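Product Review: Trenberg Peg Rack for Commercial Dishwashers
Kitchen Equipment Reviews, Mosidstead Catering Services

Summary rating: Recommended for plates and trays. Not recommended for bowls.

Scope of the review

The Trenberg peg rack is sold for use in pass-through and undercounter commercial dishwashers. Mosidstead Catering Services purchased 12 racks in January to replace an aging set at the Steinbach dining hall, where the previous racks had lost a number of pegs and two had cracked at the corners. The review was prepared by Erdal Eren of the equipment office, with comments from Gøran Söderlund, who supervises the dishroom at Steinbach.

The racks were used at breakfast and lunch service for 3 months. They were loaded with dinner plates, side plates, cafeteria trays and, for a limited period, soup bowls. The Clemier rack, which remains in use at two of our smaller kitchens, was used for comparison.

Loading and capacity

Dinner plates sit upright in the channels and lean slightly against the peg behind. Staff reported no difficulty in placing plates quickly, and the rounded tops of the pegs were mentioned favorably by those who load from the side. With the Clemier rack, which has narrower pegs, plates must be lowered with more care, and chips along the foot of the plate were more frequent.

Side plates are held securely but tend to tilt when the rack is pushed sharply into the machine. Trays fit well if they are placed in every second channel. When every channel is used, the trays touch along their upper edges and the middle of each tray may come out with residue. The instructions supplied with the rack do not mention this.

Soup bowls were tried for one week and then withdrawn. Bowls with a wide rim rest on the pegs at an angle that allows water to collect in the base. Kitchens that serve soup daily should plan on a separate open rack.

Construction

The rack is molded in gray plastic throughout. Its walls are open, and the floor is a grid from which the pegs rise, each on a cross-shaped footing. The footing is the main improvement over the racks it replaced, on which the pegs met the floor at a single thin point and broke there. No pegs were lost during the review period. 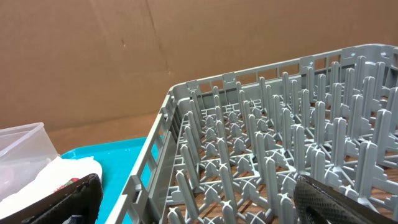
Peg rows and floor grid, with the open side wall at left.

The open floor drains quickly. Racks set down on a wooden counter will leave water behind, and a drip tray should be used wherever the clean side of the dishroom does not have a drained table. Cutlery handles and small lids can pass into the openings, so mixed loads are discouraged.

Cleaning and wear

Food particles gather where the pegs meet the floor, particularly rice and oatmeal. A stiff brush removes them, but the task takes longer than on a flat-bottomed rack. Mr. Söderlund's staff brush the racks at the close of lunch and soak them overnight once a week. Light staining from tomato sauce appeared in the second month and did not respond to the weekly soak. It has no effect on use.

One rack was dropped from counter height onto a tile floor. A corner was scuffed, and the rack remained in service.

Storage

Empty racks stack without slipping. Loaded racks may be stacked as well, although staff at Steinbach limit the stack to four for ease of lifting. The dining hall washes almost 1000 plates at a full lunch, and the racks are moved on a standard dolly between the machine and the serving line. They fit the dolly already in use.

Points to consider before ordering

The rack should be measured against the machine opening, as the side walls leave little clearance in some older undercounter models. Extenders for taller items are ordered under part number 322 and were not included in this review. Replacement pegs are not available, and a rack with several broken pegs would need to be discarded.

Kitchens within the organization that wish to borrow a rack for a trial may apply to the equipment office. Requests should state the make of dishwasher and the diameter of the largest plate in use.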